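Submitting a Change of Address Form

Residents of Lavcombe who move within the district must notify the Records Office before their next statement is issued. Complete Form 62 in blue or black ink. Print clearly and do not use pencil.

Enter your former address in Section 2 and your new address in Section 4. Sign and date the last page. 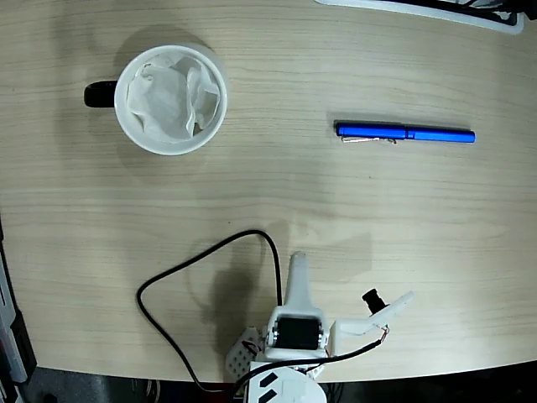 Make a copy of the signed form for your own records. Mail the original to the Records Office, 166 Graller Street, Lavcombe, or leave it in the drop box at the Pedow Branch during open hours.

A confirmation letter will be sent to the new address. Forms without a signature will be returned.

Revised January 2020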